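Do You Really Need to Oil It Every Month?

November 15, 2020

I have owned the same wood countertop for long enough to have been told eleven different things about it, most of them by people selling oil. The rule I keep hearing is once a day for a week, once a week for a month, once a month for a year, and after that once a month for the rest of your life. I have never found out where it comes from. It has the ring of something your grandmother said, except that my grandmother had Formica.

So back in March, when I was stuck at home and short of things to be annoyed by, I decided to stop following it and see what happened.

I split the counter by the sink into two halves with a strip of painter's tape. The left half got Kiner board oil every month, wiped on at night and buffed off in the morning, just as the label says. The right half got one coat at the start and then nothing. Both halves got the same crumbs, the same coffee rings and the same damp dishcloth that I always mean to hang up.

I should say that this proves very little. It's one counter in one kitchen. My friend Oi-ling Hung, a far more careful person than I am, pointed out that the left half is nearer the kettle and so gets more steam. Fair enough. I still think one kitchen beats the zero kitchens that seem to stand behind most of the advice out there. 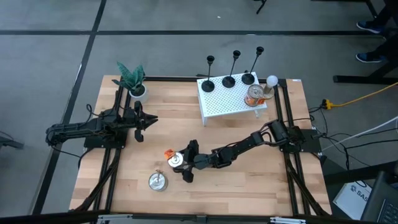 By the end of summer the oiled half was darker. I liked the color. It also felt a little tacky on humid days, which I noticed mostly when I tried to slide a sheet of paper across it. The other half was paler and drier to the touch, and water stopped beading on it pretty early on. I expected cracks. There were no cracks. There was one gray spot where a wet can had sat overnight, and it came out with fine sandpaper and a minute of elbow work.

Then there's the money. A bottle of Kiner costs me 17 dollars and I went through more of it than I want to admit. Flesier makes a wax version that costs even more and smells like oranges – I was given a jar and can report that my kitchen smelled like oranges. Whether it did anything for the wood, I couldn't tell you. The jar says it "feeds" the grain. Wood is dead. It doesn't eat.

Man-lok Chu, who read a draft of this, thinks I'm being unfair. He has oiled his cutting boards on schedule since 2000 and they look wonderful, I'll give him that. But he also dries them right after washing and stands them on edge, and he never lets anyone put one in the dishwasher. I suspect that does most of the work. He suspects I'm lazy. We could both be right.

What I'd like to see is somebody with 100 boards and some patience doing this properly, half of them oiled on a calendar and half oiled only when they look thirsty. I haven't found anything like that. I've found plenty of articles that repeat the monthly rule and then link to a bottle.

For now I've pulled up the tape (it left a line, of course) and I oil the whole thing when it looks dull. That has meant twice since the tape came off. If the gray spots start coming back faster than I can sand them I'll change my mind and post about it here. The rest of the orange wax is free to anyone who wants to come and pick it up.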